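Caring for Unfinished and Oiled Wood Worktops
Harkska Household Guidance Service
Last reviewed: July 2024

This guide explains how to clean, sand and oil a solid wood worktop or table. It applies to pale softwoods and to most common hardwoods. It does not apply to veneered boards, which should not be sanded by the methods described below.

What you will need

Sandpaper in 90 and 180 grit
A cork or rubber sanding block
Mild dish soap and two soft cloths
Food-safe wood oil, 500 ml
Nitrile gloves
A metal container with a lid

Residents of the Girnosum and Prakar districts may borrow sanding blocks from the tool library at 556 Onuoha Street. Loans are for one week and may be renewed once. Sandpaper and oil are not supplied.

Before you begin

Clear the surface and wipe it with a cloth dampened in warm, soapy water. Follow with a second cloth and plain water. Leave the wood to dry overnight. Open a window and cover the floor beneath the work area.

Check for an existing finish by placing a few drops of water on the wood. If the water beads and stays on the surface, an earlier coating is still present and must be sanded back before oil is applied.

Step 1. Sand the surface

Begin with the 90 grit paper. Work along the grain in long, even strokes and keep the block flat. Sanding across the grain leaves scratches that become more visible once oil is applied. Remove the dust with a vacuum cleaner and repeat with the 180 grit paper.

Step 2. Treat the knots

Knots are harder than the surrounding wood and may contain resin. Do not press harder in these areas. If a knot feels sticky, wipe it with a cloth lightly dampened with denatured alcohol and let it dry fully. A loose knot should be fixed with clear wood glue and left for a day.

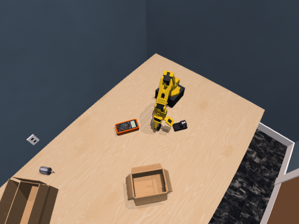
Step 3. Apply the oil

Pour a small amount of oil onto a clean cloth and spread it thinly along the grain. Wait about 20 minutes, then wipe off all oil that has not been absorbed. Allow the coat to dry for the time stated on the label. Apply 3 coats in total. End grain may require one more.

Used cloths can catch fire without a flame. Soak them in water and place them in the metal container before disposal.

Routine care

Wipe up spills promptly and use a mat under hot dishes. Surfaces in daily use should be oiled again twice a year. Where only one treatment is possible, September is recommended, before indoor heating begins to dry the wood.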